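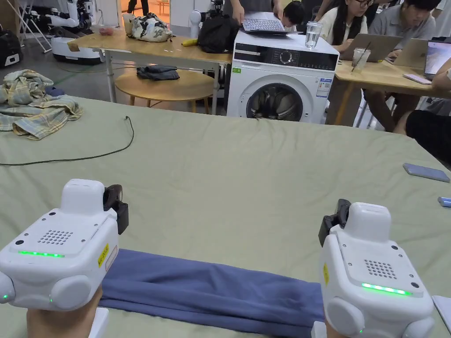

We had one free morning in Gokstead before the ferry, and I'm so glad we didn't spend it shopping. The woman at our guesthouse told us the Felillow farm was holding its open day for visitors, with the pony teams out and the barns open, and that it cost nothing except a few coins for parking if you felt like leaving them. My husband was doubtful (he had his heart set on a second breakfast), but we drove out anyway and were there by nine.

The road to the farm climbs for 5 miles through birch woods and then drops into a wide green valley. You leave your car in a hay meadow at the bottom and walk up a gravel track, and I'd say wear real shoes, as it's steeper than it looks. My sister wore sandals and complained most of the way up, until she saw the ponies, and then she forgot all about her feet.

Felillow keeps working mountain ponies. They are short and broad with thick necks and enormous feet, and they haul logs out of places where a tractor would tear up the ground or simply slide to the bottom. The farm has 40 of them, and on the day we went a good half were out in the lower pasture, while the rest were in the barns or working up on the slope. We'd seen the carriage horses in Fliltevwood two days earlier, all glossy and high-stepping with ribbons in their manes, and these were a different sort of animal altogether. One of them walked right up to the fence, leaned his whole weight on the post beside me, and closed his eyes.

Gerd Rothe met our group at the top gate. He has been with the ponies most of his life and talks about each of them the way my grandmother talked about her neighbors, fondly and with a great deal of detail about their digestion. He took us through the long barn first. Each stall has a chalkboard with the pony's name, what it eats, and a word or two on its temper. I wrote down a few: "polite," "hates umbrellas," "will untie you," and, for a gray mare named Bauerfeind, just "no." She was named after a family down the valley that bred the first of the line, and Gerd told us they have never quite forgiven the farm for it. She put her ears back when I stopped to read her sign, so I moved along.

After the barn came the demonstration, and this was the part I'd drive back for. Žofie Danko brought out a pair of geldings in plain leather harness and walked them up the hillside with no one holding the reins at all. She just talked to them - low, almost under her breath - and they turned left, turned right, backed up and stood. At the top she hooked them to a log weighing more than 800 pounds, and down they came, very slowly, putting each foot exactly where they wanted it. When the log caught on a stump they stopped by themselves and waited for her to come and look. I have had cars with less sense.

Someone in the crowd asked how long it takes to train a pair like that. She told us they start walking beside an older pony at three, pull light loads the year after, and aren't trusted on the steep ground until they're six or seven. They come down from the high forest in April, when the ground gets too soft, and have a few easy weeks before the summer work begins. I liked hearing that they get a vacation too!

We had a good hour to ourselves after that. There's a small room at the end of the hay barn with old collars and bells on the walls and photographs of teams going back 157 years, if the label by the door is right. My husband finally got his second breakfast there, a thick slice of plum cake and coffee from a big dented pot, and declared the whole trip his idea. My sister bought a felted pony for her granddaughter and then, I noticed, another one for herself.

A few things that may help if you're headed that way:

- The next open day is Tuesday, August 5, 2025, with the gate opening at nine. Go early, as the barn aisle gets crowded once the bus arrives.
- The hillside demonstration is given once only, so if you linger over your cake you'll miss it.
- Leave carrots and apples at home. Several of the ponies are on strict diets, and Gerd will ask you, very kindly, to put them back in your bag.
- The toilets are at the bottom by the meadow, a long way from anything else.

We made the ferry with ten minutes to spare, with hay on our sweaters and mud on the floor mats, and my sister asleep in the back seat with both felt ponies in her lap.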